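Sutherland Clutter Set – README

Chest-camera stills and joint logs for a tabletop picking arm built in the shared workshop at Gesstead. The arm is a five-axis kit with a reprinted wrist and a parallel gripper. The controller code is in a separate repository.

Contents
stills/ – 984 JPEG files, one per layout
logs/ – 203 joint logs, CSV, radians
splits/ – train and test lists

Layouts use household goods, packaging and toys on a light wooden table, with a beige woven screen behind to keep the background constant. Objects may overlap or rest on one another. 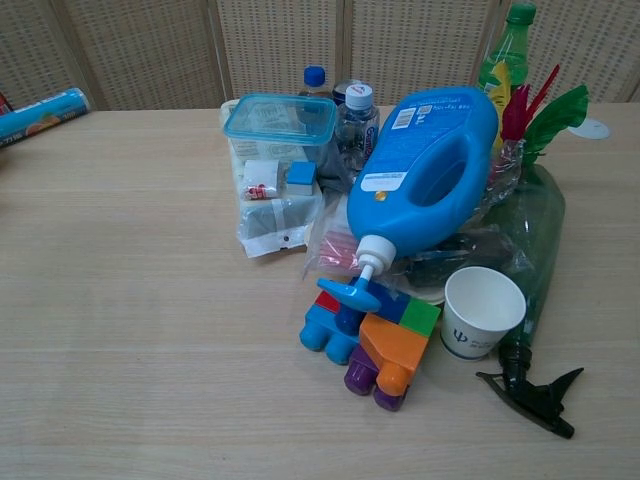 Last modified: 2018-05-26

The large blue detergent bottle on its side is labeled "bottle_large". The pump head is part of the same mask. Toy blocks joined together get one mask, as does the bunch of feathers with its sleeve. Clear items (water bottles, the lidded food container, plastic bags) have the flag "transparent" – depth is unreliable on these and should be ignored.

Known issues
Logs recorded before November have the wrist sign reversed. Run fix_wrist.py first.
Gripper current saturates at 700 mA.
The Jorkton split is missing its test list.

License: CC BY 4.0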